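Tavport Knitwear Repair: Frequently Asked Questions

Last updated 2019-01-02

What do you repair?
We repair machine-knitted and hand-knitted garments in wool, cotton, acrylic and common blends. The usual faults are moth holes, pulled threads, worn elbows, split seams and cuffs that have lost their stretch. We do not repair leather, woven coats or anything with a bonded lining.

How do I send something in?
Fill in the repair form and put a printed copy in the parcel. Use a sealed plastic bag inside the outer packaging. Parcels without a form are held for 9 working days and then returned at the sender's cost.

Do I need to wash it first?
Yes. Garments must be clean and fully dry. Unwashed items are charged a cleaning fee, and wool is frozen before it enters the workroom, which adds 3 days.

What is the difference between ribbed and plain knit for repair purposes?
Plain knit has one face of identical stitches and can be grafted in any direction. Ribbed knit alternates raised and sunken columns, so each column has to be rebuilt separately and the tension matched on both sides. Ribbed areas are priced per column, plain areas by the square centimetre.
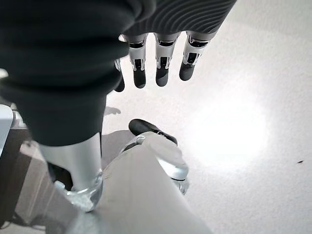
Dark knit sleeves, one of them finely ribbed.

Can you match the colour?
Usually. We hold 164 shades in four thicknesses, mostly Nistar two-ply and Drilov worsted. Charcoal, navy and black are harder than they look – most dark yarns fade towards brown or green, and a new thread stands out in daylight. We send a sample strand for approval before starting any visible repair on a dark garment.

What is the difference between an invisible repair and a darn?
An invisible repair rebuilds the original stitches with a matching yarn. A darn weaves a patch across the hole. The darn is stronger and costs less, but it can be seen and has very little stretch. For elbows we normally advise a darn.

Can you shorten sleeves?
Yes, if the cuff can be unpicked. The sleeve is measured from the underarm seam to the cuff edge with the garment laid flat. Do not measure it while it is being worn, as the weight of the knit adds length. Raglan sleeves are measured from the neckline.

Why has my sleeve stretched at the end?
Repeated pushing up to the elbow is the usual cause. The rib is pulled sideways and does not fully return.

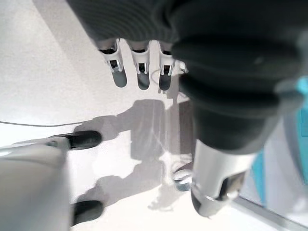
Cotton is worse than wool in this respect, having almost no natural spring. A wool cuff can often be recovered by steaming. A cotton cuff generally has to be reknitted, or have a fine elastic run through the inside of the rib.

How long does a repair take?
Small holes are done within two weeks of arrival. Reknitted cuffs and collars take up to five weeks. Allow longer from October onwards, when the winter work comes in.

Are repairs guaranteed?
The repaired area is covered for six months against coming undone. New damage beside the repair is not covered.

Is my garment insured while you have it?
Yes, up to £3,000 per parcel. Items of higher value need a written valuation before posting.

Who do I contact about an existing repair?
Write to Chia-hao Kwan in the workroom, quoting the number on your receipt. Trade accounts, including former Yip customers, should use the trade form.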